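Donnerstag, spät

Ezequiel hat heute wieder von der Werkstatt in Ernside geschwärmt und davon, dass wir den zweiarmigen Aufbau »praktisch fertig« hätten. Fertig ist die Simulation. Vom echten Arm liegen 6 Gelenke auf der Bank, und für das Handgelenk will Stodico noch einmal 400 Euro. Ich bleibe skeptisch, auch nach dem Abend heute. In der Küche am Rechner sieht eben alles leicht aus.
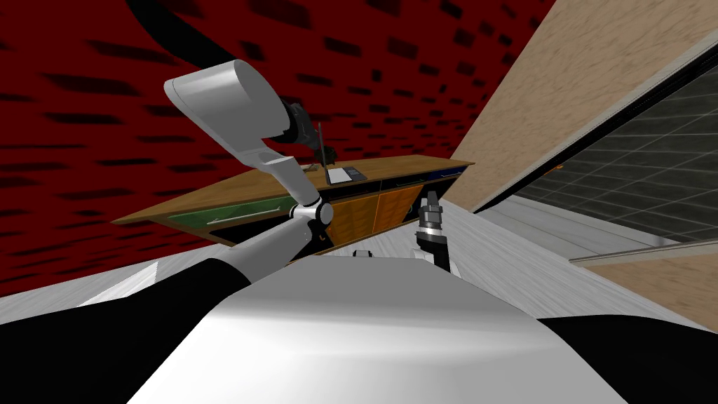
Alles gerendert, die Greifer von hinten:

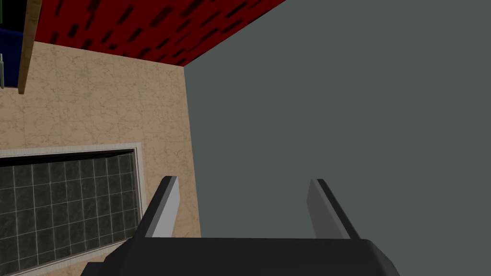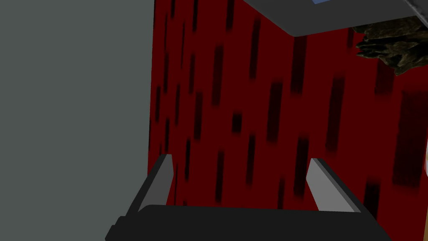 Kieran meint, 80 Läufe ohne Absturz seien ein Argument. Ein Argument wofür? In der Simulation hat kein Kabel Spiel und kein Getriebe knarzt. Unser Netzteil wird nach 35 Minuten so heiß, dass man es nicht mehr anfassen mag – das steht in keiner Parameterdatei. Ezequiel will trotzdem schon im Oktober vorführen. Ich habe gesagt, dass ich erst mitkomme, wenn der linke Arm einmal eine echte Tasse gehoben hat. Er war beleidigt, glaube ich. Morgen die Schrauben für den Sockel nachmessen und Kieran den Drehmomentschlüssel zurückgeben.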